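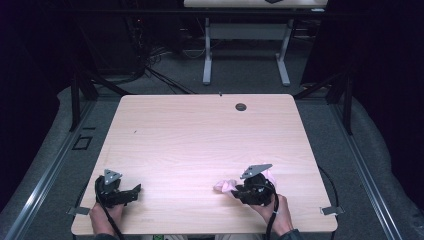 Trapos, mesas y un sábado entero por delante

¡Vuelve el taller de trapos de Tamwood! En octubre retomamos una de las citas que más nos habéis pedido, y esta vez con una mañana completa para aprender a cuidar mesas de madera y a sacarles partido a esas telas viejas que todos guardamos en una bolsa debajo del fregadero.

La idea nació de Noeline Hinds, que en la edición de primavera se presentó con un montón de camisetas gastadas y acabó enseñando a media sala a cortarlas en paños de un tamaño decente. Quedaron estupendos. El algodón que ya ha pasado muchas veces por la lavadora es una maravilla para la madera clara: suave, sin apresto y casi sin pelusa. Fuera cremalleras, botones y costuras gordas (una costura dura puede rayar un acabado delicado), y listo.

Empezaremos por el polvo, que parece poca cosa y tiene su miga. Paño seco, bien abierto, y pasadas largas siguiendo la veta. Si hecho un gurruño os resulta más cómodo, adelante, pero dadle la vuelta a menudo para no pasear la suciedad de un lado a otro. Las esquinas redondeadas se agradecen muchísimo en esta parte – el paño las rodea sin engancharse – y los agujeros pasacables merecen un repaso aparte, con la punta de la tela enrollada en un dedo.

Después vendrá la limpieza en húmedo: agua tibia, unas gotas de jabón neutro y el trapo muy escurrido. Secad enseguida con otro. Svetozár Doležal traerá varias tablas de prueba para que podáis practicar con cercos de vaso y manchas de café sin miedo a estropear nada de casa.

Y para terminar, ¡los dobleces! Manaia Gilchrist tiene un método para plegar los paños en tres, de modo que se sostienen de pie dentro del cajón y se ven todos de un vistazo. Yo lo adopté en la cocina y ya no quiero volver a la bolsa del fregadero. Los de color rosa los dejo para el polvo y los blancos para la vajilla, y en casa por fin nos entendemos.

Nos vemos el sábado de 10 a 13 h en la sala de Drollcombe. Hay 12 plazas y la inscripción cuesta 3 euros, con el jabón incluido. Traed un par de prendas de algodón que ya no uséis y, si tenéis, unas tijeras que corten de verdad (las de la sala están para jubilarse). Para apuntaros, basta con responder a este boletín o dejarle una nota a Trudy Costigan en la entrada.

Percy Ospina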